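October, Landley bench, start 9:40

Towel set continued. The target for this block is grasp-and-lift examples on a single cloth, to be merged with the earlier Danko recordings before the next training run. The Saver script was restarted at the beginning of the session and the episode counter resumed at 1339.

Procedure unchanged from the previous entry. The operator drops the towel from above the table, returns the arm to the start pose, and records one approach, one pinch and one lift. Episodes in which the fingers close on nothing are kept and labeled as misses. Episodes stopped by the operator are removed.

Completed before the break: 31 episodes, 9 of them labeled as misses. Most of the misses came when the towel landed nearly flat. It is proposed that flat starts be given their own label - the present label sheet does not separate them from crumpled starts, and the Pleltik loader will need a new field.

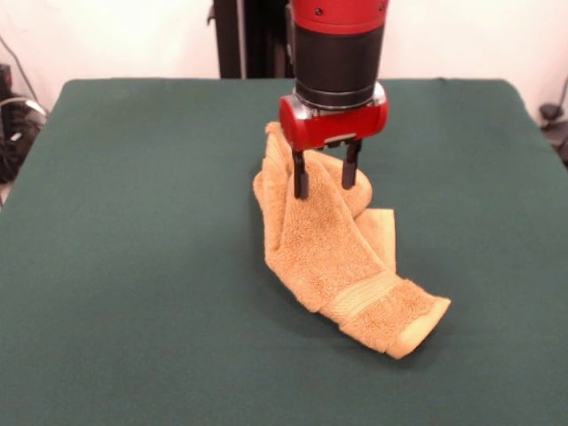

Peach-tan towel held at one point between the fingers, border band toward the lower right.

Two episodes show a gap in the joint log and have been set aside. The timestamps should be checked against the video before either is used.

To do: agree on wording for the flat-start label; copy the block to the shared drive; repeat with the towel dropped nearer the far edge of the table.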